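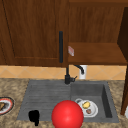

Simulated kitchen sink, with plate in the basin and red sphere at the front.

Participants wanted: watch a robot plan the washing-up

The Drellach study at Kornano is looking for people to judge kitchen tasks in simulation. Our planner proposes where a plate should go next; you tell us whether a sensible person would agree. In the pilot it produced 479 plans, and the two of us who marked them — Ajith Acharya and Babatunde Ibrahim — are barely on speaking terms over the drainboard.

You will rate 200 short clips in one sitting of 2 hours, at our Brurton office, with tea. No robotics background needed. Strong opinions about crockery are welcome, though please keep them to the comment box.

Sessions run through April. You must be over 18 and comfortable reading English on a screen. To book, ask for Babatunde at the Brurton front desk.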